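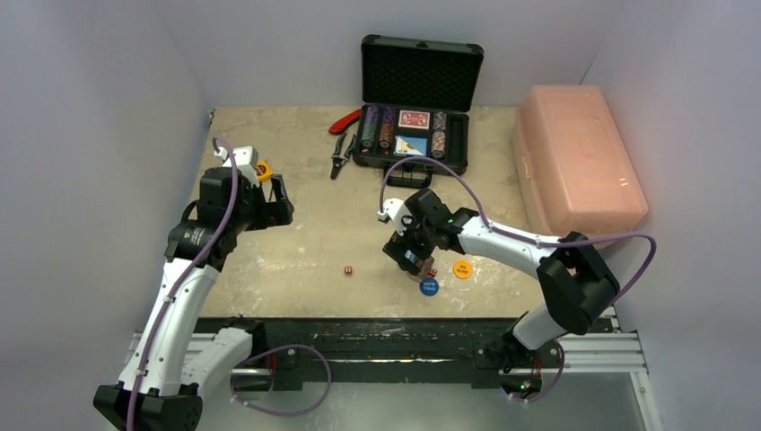 第 17 卷 第 4 期 · 第 485 页

**图 3** 打开的黑色筹码盒,筹码按长槽分列存放。

### 3.2 代币面额与小额支付行为

本节讨论封闭场所内代币面额结构对参与者支付行为的影响。既有研究多以现金为对象,对实物代币关注较少。代币与现金的差别在于,其面额通常由颜色标识,使用者须先完成颜色与数值的换算,方能判断支出规模。紫色、橙褐色等色相差异明显的筹码(图 3)便于成列清点,但颜色与面额的对应关系在各场所之间并无统一规定。

调查在 Clandenville 与 Vinau 两地进行,共回收有效问卷 1753 份。问卷要求受访者回忆最近一次使用代币的场合、兑换金额及剩余代币的处理方式。Mladenović 在前期工作中提出,剩余代币的兑回率随面额下降而降低,本文数据与该判断基本一致:面额最低一档的兑回率明显低于其余各档,且在 Vinau 样本中更为突出。

需要指出的是,两地的兑换规则不尽相同。Clandenville 的场所自 12 月起将单次兑换上限定为 500,Vinau 则未设上限。为控制这一差异,回归模型中加入了地区虚拟变量,并剔除兑换总额超过 4000 的观测值。剔除后主要系数的符号未发生变化,显著性水平略有下降。关于受访者年龄与兑回行为的交互效应,见 3.3 节。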